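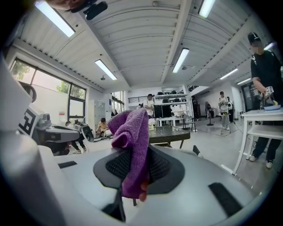 Cloth over the top of the hand-held gripper, second unit behind it.

Thread: Gripper jaw stalls partway when handling microfibre

ertugrul_a
Posted September 13, 2025
Fault on one of our Fludau hand-helds. Jaw closes on a cloth, stalls short of the commanded width, and the controller logs an overcurrent. It then refuses to open until power is cycled. With rigid objects it runs clean. Over 30 cycles on glass, no trip. Firmware is the July build. Has anyone seen this?

okhee.yoon
Lint in the jaw slide. Terry sheds badly. Pull the jaw, clean the rail and check for fibre wrapped on the pinion. We had 14 trips in one shift before we opened ours up.

ertugrul_a
Rail was cleaned this morning. Two trips after that.

Um_MS
I don't agree that it's lint. Lint gives a slow rise in current over many cycles. A hard stall on one material sounds like a fold caught between the jaw and the housing. Post the current trace.

okhee.yoon
Ours was a hard stall too. A wad of fibre doesn't have to build up gradually.

ertugrul_a
Trace is flat, then a vertical step at the stall. No creep beforehand.

Um_MS
That's a trapped fold. Drop the closing speed and raise the approach so the cloth isn't bunched over the body when the jaw moves.

yeji_cheon
The stall bothers me less than the lockout. If it won't open on a fault, it won't open with a finger in it either. Ko's older controller released on overcurrent. Does the July build have a release setting?

ertugrul_a
There is one, default off. I've turned it on for both units. Still stalls on cloth, but it now opens by itself after 3 seconds.

yeji_cheon
3 seconds is too long with a hand in there. I'd tag it out until that comes down.

okhee.yoon
Agreed on the tag. I'd still look at the pinion while it's on the bench.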